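Steel locker

From the Cirer household encyclopedia, storage section

A steel locker (also metal locker, locker cabinet, or in my family just "the tin cupboard") is an upright storage cabinet made of thin folded sheet steel, split into separate compartments, each with its own door and usually its own lock. You'll find them in changing rooms, staff rooms, schools, workshops and, more and more, in people's spare bedrooms. I've lived with one or another of them for most of my working life and I'm very fond of them, so forgive me if this entry runs on a bit!

Construction

The body is a box of bent panels, riveted, welded or bolted together. Ones that arrive flat in a cardboard box are nearly always bolted, and you can tell on day one, when every door sits a little crooked until the floor under it has been sorted out. Mine came from a firm called Nukeo and took me a whole wet afternoon in November, most of it spent looking for one bag of screws (it was taped inside the base panel, where I'd been kneeling on it).

The outside is usually powder coated. Pale grey is the classic colour, though I've seen the doors done in blue, green and a rather alarming orange. Powder coating is tough but it chips on corners, and a chip left alone in a damp room will rust. A dab of touch-up paint is all it needs.

Arrangement of doors

Lockers are described by tiers. A single-tier locker has one tall door from top to bottom, good for coats. A two-tier locker has one row of doors over another. After that you get into the small cubes used for phones and lunch boxes. Plenty of cabinets mix sizes, with tall doors in one row and smaller ones in another, and these are my favourites by a mile, as nobody's belongings are all the same shape.

Vents

Most doors have slots or little louvres punched through the metal, near the top, near the bottom or both. They let air move past damp towels and shoes. Keep them clear inside as well as out. I once pushed a folded blanket hard against the lower vents and found it smelling like a pond by spring.

Handles, locks and keys

Older lockers have a hasp for a padlock. Newer ones tend to have a recessed handle, often chromed, with a cam lock under it or built into it. Turn the key and a flat metal tongue swings behind the edge of the frame. It is a very simple thing and easy to replace: one nut at the back, out it comes, in goes the new one.

Keys are where it all goes wrong. The Plandari range, which our old staff room had, was cut to 200 different key patterns, and with 80 doors along one corridor you'd think everyone was safe. Then two of the keys got swapped on the hook board and it took a week to untangle! My advice is to write the key number down somewhere that isn't inside the locker. In rooms where nothing much needs guarding, people simply leave the keys in the doors, and I do the same at home.

Cleaning

A soft cloth does nearly everything. Dust the top first, then the doors, working down, then go round the handles, where fingers leave their marks. Use warm water with a drop of washing-up liquid for anything greasy and dry it off afterwards. Skip scouring pads, they dull the coating. Sticker residue comes away with a little cooking oil left on for a few minutes (test a hidden patch first). The vents want a dry paintbrush, and a wrung-out cloth folded over a ruler also works nicely.

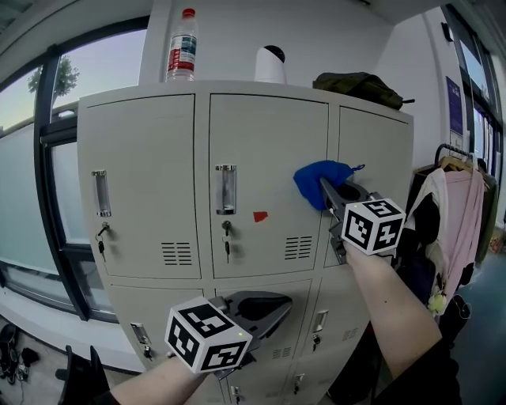 Wiping an upper door of a pale grey locker cabinet with a blue cloth. Keys hang from the locks.

The top of the cabinet

This deserves its own heading. Any flat surface at that height becomes a shelf, whatever the makers had in mind: bottles, bags, things on their way to somewhere else. Some workplaces fit sloping tops to stop it happening. Levchenko sold these as an add-on, and I remember them being very effective and thoroughly disliked. A flat top is fine for light things, but take them all down before you dust, and keep anything heavy on the floor of a bottom compartment.

Placing and fixing

Stand the cabinet against a solid wall and screw it back if you can, particularly if it's tall and narrow. Leave room for the doors to swing fully open. I put mine 7 cm too close to a radiator pipe in 2000 and the end door has only ever opened halfway.

See also: Coat rack; Cam lock; Filing cabinet; Powder coating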